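Prusholm Service Desk
Home > Tickets > Automation > Bench cells
Status: Reopened
Priority: Normal (changed from Low)
Site: Sollari
Equipment: tabletop arm, two-finger gripper, Lumanlan controller
Subject: Arm stops over cup with "handling limit" fault, rule 9 quoted as the cause
Attachments: 1

Original report

The arm stops partway through picking up a cup and the controller shows "handling limit". No number, no axis, only those words. Clearing the fault lets it carry on, and then it does it again later in the run. Sometimes it gets through a whole run without stopping.

The job is the cup rack routine. Cups start upside down on the table, the arm takes one by its upper part, lifts it and puts it on a prong of the wire rack. The cups are thin plastic tumblers. The routine ran fine before the new handling rules from Rolivard were loaded in September, and I have not changed anything on my side apart from loading them.

Reply from service desk

Thank you for your report. The "handling limit" fault is expected behavior under rule 9 of the Rolivard Handling Rules (soft and thin-walled items). Rule 9 caps grip force at 70 percent and stops the arm if the cap is reached. Please confirm that the item is thin-walled and that the rule set is loaded. If both are true the cell is working as intended.

Ticket closed by desk.

Reopened by reporter

Both are true and I am reopening it anyway. A rule that caps the force should cap the force. If the arm asks for more than it may have, give it what it may have and let the pick fail or succeed. Stopping dead with the fingers on either side of the item is a different thing, and I can't find it in the text of rule 9. I have read it several times. It says the force "shall not exceed" the cap. The word "stop" does not appear in it.

I would also like to know where 70 percent comes from. Percent of what? The gripper's rated force, or whatever the user last entered as maximum? Those are two different figures on my controller.

Reply from service desk

The percentage refers to the configured maximum. The stop is part of the Lumanlan implementation of the rule and is considered good practice. Please run the standard checks (A to D) and post the results.

Log, standard checks

9:10. Check A, fingers clean and tight. They were clean and tight. I wiped them and retightened them so I can say I did it.

9:25. Check B, item placed inside the marked pick area. There is no marked pick area. The checklist assumes a sheet with printed outlines that was never part of this setup. I put the cups where they have always gone, either side of the rack and slightly forward of it. Marking this one as not applicable, and I would ask whoever owns the checklist to look at it again.

9:40. Check C, reload the rule set. Done. The version on the screen is the same before and after.

9:55. Check D, run the routine at reduced speed. Ran it at half speed. It stopped on the second pick. Restarted, no stop. Restarted again, no stop. I don't see what a slower run was meant to prove, but the desk asked for it.

10:20. Beyond the list. Took rule 9 out and left the rest of the rules in. No stops for as long as I let it run. Put rule 9 back. Stopped on the first pick.

I know what the answer to that will be, namely that rule 9 is the one that makes it stop. Agreed. What I am trying to find out is whether the cap is really being reached. I don't think it is. A cup this thin gives long before a gripper of this kind runs out of force, and none of mine have come out dented or split.

10:45. Switched on the force trace in the service menu. The trace is flat during the approach, then there is one short spike as the fingers start to close, then it drops to a normal holding value. On the picks that fault, the spike goes over the cap. On the picks that don't fault, there is still a spike, only lower. The holding value never comes near the cap.

So the controller is stopping the arm over something that is finished before the fingers have properly taken hold. I would call that a measuring problem. The desk is welcome to call it good practice, but I'd want to see the reasoning written down somewhere.

11:05. Looked at the approach. The rules say the fingers should arrive "centered on the item" (rule 4, I think, the numbering moved between versions). There is no tolerance given. I asked the desk by chat and was told 2 mm. It isn't in the document. A tolerance that only exists in a chat window is no use to the next person who has to set one of these up, and I don't see how a cell can be audited against it.
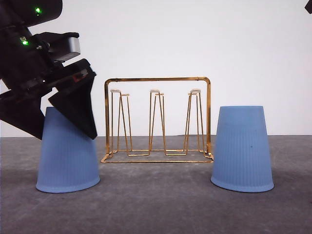
With that in mind I went back and checked the pick position against where the cup really stands. It is off to one side by more than the 2 mm. One finger meets the ribbed side of the cup first and pushes until the other one arrives. That would explain the spike, and it would explain why it comes and goes, depending on how I happened to set the cup down.

11:30. Re-taught the left pick position with the cup in place and the fingers as near centered as I can judge by eye. Ran the routine. No stop. Ran it again with the cup nudged toward the rack by hand. Stopped. Nudged it back. No stop.

11:50. Same thing with the right cup. It had been faulting less often, and its pick position was nearer to begin with. Re-taught it as well.

Reply from service desk

Thank you for the detailed log. We are glad the issue is resolved. Rule 9 correctly detected an off-center grip. May we close the ticket?

Reply from reporter

No, please leave it open.

Rule 9 did not detect an off-center grip. It noticed a force, put up a message about a limit, and left me to work out the rest over a morning. If I had followed the first reply I would have accepted the stops as intended and gone on clearing them. I suspect plenty of people are doing exactly that at other sites. Once you are used to clearing a fault without reading it, you'll clear the one that matters too.

I also don't believe the rule protects these cups. With the cap where it is, the steady grip could be well above what they need and rule 9 would have no complaint. The figure was chosen for a maximum that each user sets for themselves. Set the maximum high enough and the cap allows anything.

What I am asking for:

The rule text should say what happens when the cap is reached. If the answer is a stop, write "stop".

The centering tolerance should be in the document. If it really is 2 mm, then there also has to be some way of placing the item that well. I can't do it by hand every time and I doubt anyone else can.

The percentage should be tied to a fixed figure for the gripper, or replaced by a force.

The fault message should say which finger and which moment. The trace has this information already.

Check B should be dropped or rewritten for cells without a printed sheet.

Reply from service desk

Your comments have been passed to Rolivard as the owner of the rules. Regarding the stop on reaching the cap, Lumanlan advises that this has been validated over 4000 cycles without an incident.

Reply from reporter

4000 cycles of what? With which item, and placed by whom? If the test piece sat in a fixture, it was centered every time and the spike would never have shown up. I am not saying the test was badly done. I'm saying I can't tell from one sentence, and neither can the desk. Please ask for the test conditions and attach them here.

Log, follow-up

14:15. Longer run on the re-taught positions. One stop, on the left cup. The trace shows the spike just over the cap. I had set that cup down in a hurry.

14:40. Slowed only the last part of the finger closing, left everything else at full speed. The spike is lower on both cups. This is a setting in the gripper page, and none of the rules mention it. As far as I can see it does more for a thin cup than rule 9 does.

15:10. Ran on with the slow close. No stops so far. I am not calling it fixed after one afternoon – the fault was always irregular and it has had quiet spells before.

Leaving rule 9 switched on, as required by site policy. Slow close stays in until there is an answer from Rolivard.

Status: Waiting on third party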